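Garden Help > Lawns & Drainage > Soggy spots
Print this page | E-mail to a friend

Water standing along back fence after seeding

Posted by bukleyyard

I seeded the strip behind the house in March and the end near the fence stays wet for days after rain. The bed is 90 feet long and slopes toward the fence. The soil is heavy clay. I put down 300 pounds of gypsum last fall and can't see any difference. Should I dig a drain or plant something that likes wet feet?

Dernar_Dan

Gypsum only helps if the clay is high in sodium, and most yards aren't. Get a soil test before you buy more. For the water, a shallow swale along the fence is cheaper than pipe. Give it a steady fall to one side and seed it with the same grass.

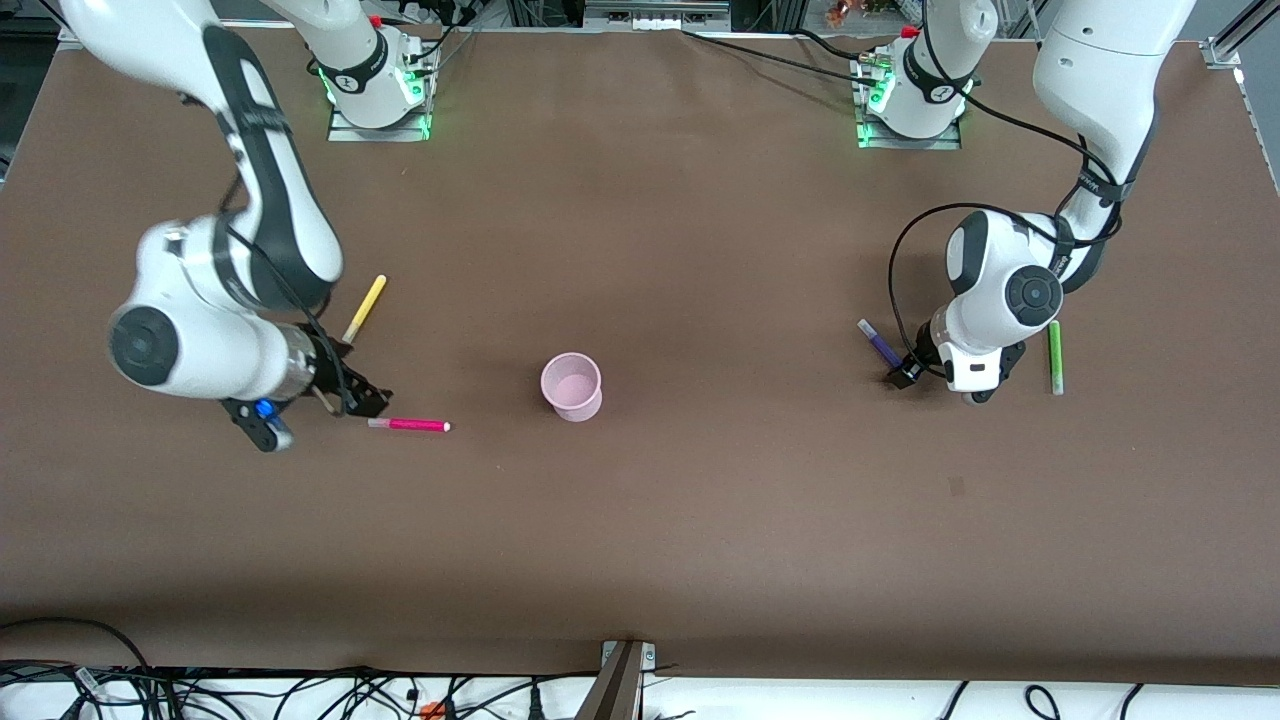 Two white arms over a brown tabletop

Check where the swale lets out, too. Some towns don't allow runoff onto the next lot — call before you dig.

rokusia_grower

just plant willows

Aryee Lane

I wouldn't put willows that close to a fence or any pipes. Red twig dogwood or winterberry will take wet clay and stay a decent size. I had the same problem and did both, a swale first and then shrubs on the low side. Mix compost into the whole strip, not only the planting holes, or each hole will fill up like a bucket.

Tags: clay soil, drainage, swales, wet shade
Viewed 1,287 times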